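3.2 How people decide what stays on the rail

I should own up to my own habits first. I buy secondhand, I keep far too much, and I came to this study wondering why some clothes get worn every week while others just hang about for years. Mélanie Beaulieu had already run a wardrobe diary in Dunton in February, and she kindly let me pinch her questions (and change most of them, sorry Mélanie!). We ended up with 3275 diary entries, far more than I'd planned for, and I read every one on the train.

The bit that surprised me most was how little people talked about fashion. They talked about reach. A top near the end of the rail gets put on because it's easy to grab, and a perfectly good jumper in the middle gets forgotten until spring.
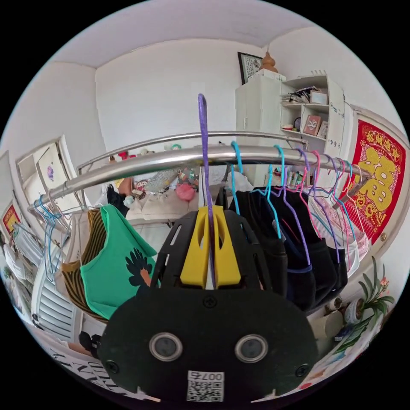
3.3 Dark clothes and the "safe" end

Lots of diarists grouped their dark things together, mostly without meaning to. One woman in Teton wrote that she dresses "from the black end" on work days and only looks at the rest on Saturdays. I do this too, so I may have been a bit quick to spot it in other people, and the coding was checked by Mélanie for that reason. She disagreed with me on seven entries and I gave way on five of them. 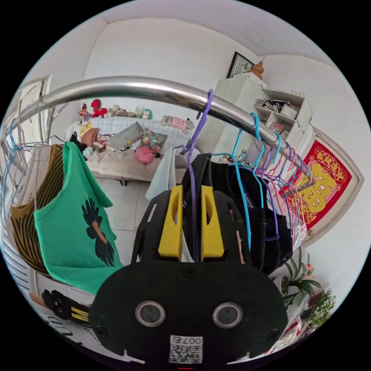

Figure 4. Hangers hooked over a chrome rail, with a red poster on the wall.

What about the rail itself? In Dong we asked people to swap their hangers for a fortnight, and the grumbling was wonderful. Slippery ones were blamed for tops ending up on the floor, thick ones for taking up room, and a few people quietly swapped back before the fortnight was up. Galia, our smallest site, had the calmest diaries by a mile, and I still can't say why. It may just be that they have bigger cupboards over there.
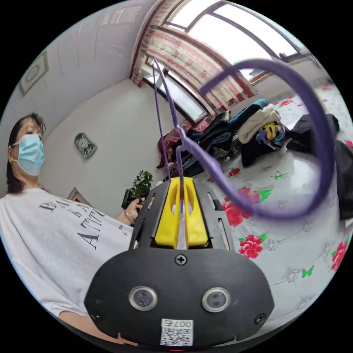 Figure 5. Purple cord, soft and fuzzy in texture.

Mending came up less than I'd hoped. Most people had a pile waiting, usually on a chair, and the pile had its own rules: buttons got done, zips never did. I come back to zips in section 4.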